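蒂斯盖特（Tistgate）读书会例会纪要

日期：2019年2月19日
地点：Hiltasia茶室二楼，靠楼梯那张长桌
主持：Zewditu Ambaye
记录：本季轮值记录人（抽签抽中的，没有申诉渠道）

一、开场

会议原定七点开始，七点二十分开始。主持人提醒，上次纪要里写过“下次务必准时”，这句话已经连续出现在多份纪要里，建议以后直接印在抬头上，省得每回重打。与会者表示赞成，随后花了一点时间讨论抬头用什么字体。字体未定。

上次纪要通过，有一处更正：纪要中“大家普遍认为第二部偏长”应改为“读完第二部的人普遍认为偏长”。更正后，此句所指人数有所减少。

二、本期书目讨论：长篇小说《盐仓》

主持人先介绍背景。小说写一个海边小镇的盐仓在三代人手里的兴衰，四部，每部换一个叙述者。她读了两遍，第一遍读情节，第二遍专门读天气，认为书里每次起雾都有人撒谎。坐在窗边的一位会员当场翻书核对，找到一处起雾而没人撒谎的，主持人请他再往下看一页。他看了，收回意见。

讨论的重头在第三部。叙述者忽然换成账房先生，整整一章都是进出货流水，夹着几句牢骚。喜欢的人说这是全书最好的一章，一个人什么都不肯讲，只肯记账，反倒把家底和心事都漏出来了：六月里盐价跌了，他照旧给寡妇那一户多称半斤，账上写的是“损耗”。不喜欢的人说，自己白天上班看的就是报表，晚上不想再看。双方都很诚恳，也都没有被说服。

有人问“损耗”那一笔后来有没有交代。答：第四部里孙女翻旧账本时看见了，她以为祖父算术不好。席间静了一会儿，连去添水的人也站住了。记录人认为这是当晚最好的时刻，可惜紧接着有人的手机响了，铃声是一段很欢快的唢呐。

关于译文（本书由外文译出），意见比较集中：

方言的处理。译者让镇上的渔民说一种介于东北和山东之间的话，有会员是山东人，表示没有哪个县这么讲。主持人认为译者总得选一种，选谁谁不高兴。该会员说，那也可以选一种存在的。

注释。全书注释大多在解释盐的品级，真正让人看不懂的亲属关系却一条没有。有会员自带了一张手绘家谱，传阅过程中发现表姑与姨婆画反了，依此推算，第二部的婚事就很不妥当。家谱已收回修改。

书名。原文书名据说有“仓房”和“欠债”两层意思，中文只留了一层。大家试着想一个能兼顾的译名，提出的几个都像典当行。此项搁置。

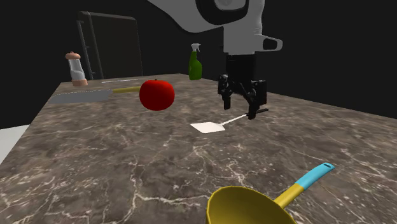 讨论到结尾那场火。书里始终没说是谁放的，作者把四个有嫌疑的人安排在同一顿晚饭上，然后写了整整九页的鱼怎么做。有会员认为火是自己烧起来的，盐仓旁边堆着旧渔网和桐油，本来就悬。这个说法遭到了冷遇，大家读了四部书，不愿意接受一个物理原因。主持人请各位把自己怀疑的人写在纸条上，不署名，收上来当场念。账房先生得票最多，而他在第三部末尾已经去世。投票人没有出来解释，主持人也没有追问，只说纸条她会留着。

三、评分

按惯例每人口头给分，不记名。记录人在此只写结论：推荐，但建议借，不建议买。有会员补充，如果要买就买旧版，新版封面上那艘船书里根本没有出现过。

四、下期书目

候选两本。

甲，短篇集《七月的梯子》。优点是薄。提名人反复强调它薄，被问到内容时表示“也有内容”。

乙，Zacharias所著的一部旅行记，写他沿着一条已经停运的铁路步行，一路抱怨鞋子。提名人说文笔极好，抱怨得很有层次，走到终点时读者会对那双鞋产生感情。反对意见：上一次读旅行记，讨论会的后半程变成了各人讲自己的旅行，其中一段讲的是等转机，讲的时间与实际等的时间相差无几。

表决结果，乙当选。附带条件：讨论当晚，个人旅行经历每人限讲三分钟，由主持人计时。有人问讲别人的旅行是否受限，主持人说同样受限。

五、会务

1. 借书登记。书箱里少了《盐仓》的第二部。考虑到前面更正里提到的情况，拿走的人大概是想把它读完，大家对此表示理解，请读完后放回原处，不必说明。

2. 茶点。茶室换了新的点心单，会员们对绿豆糕意见不一，对核桃酥没有意见，因为核桃酥在讨论第一部时就吃完了。下次核桃酥多订一份，绿豆糕照旧。有会员希望纪要里注明她是支持绿豆糕的，在此注明。

3. 座位。靠楼梯的长桌一到八点就有人上下楼，读段落的人声音要提高，结果楼下的客人也听完了火灾那一章，散会时有一位来问后来怎么样了。主持人借给他一本，顺便问他有没有兴趣入会。他说考虑一下。书他带走了。

4. 朗读录音。Clillo录音笔上次只录到了杯碟声，本次改放在桌子中间，录到了杯碟声和咀嚼声。下次由记录人手持，记录人对此保留意见。

5. 会费。维持不变。提议上调的会员在听到“那从你先交起”之后撤回提议。

六、其他事项

有会员建议成立一个分组，专门读诗。主持人问有多少人愿意参加，得到的回答多为“看时间”。建议先在群里发一首，看有没有人回。会后记录人查看，诗已发出，目前收到两个竖大拇指的表情和一条问核桃酥在哪儿买的消息。

有会员提出，纪要的语气可否严肃一些，毕竟要贴到网上。记录人答复，下季改选，欢迎报名。没有人报名。

另有一位会员想知道，缺席的人能不能书面提交意见，由别人代读。主持人同意，篇幅以一页为限，字号不得小于正常人能看清的程度。代读者有权跳过其中攻击代读者本人的部分。

七、待办

主持人：联系茶室，问能否换到里间那张桌子；保管纸条。
家谱绘制人：改正表姑与姨婆，并重新评估第二部的婚事。
山东会员：挑两段渔民对白，按他认为存在的县份改写，下次念给大家听。
记录人：定抬头字体；把“下次务必准时”加进去。
全体：读旅行记，至少读到他换鞋那一章。

散会时间九点四十分。散会后门口又站着谈了很久账房先生，这部分不在记录范围内，记录人当时也在找伞。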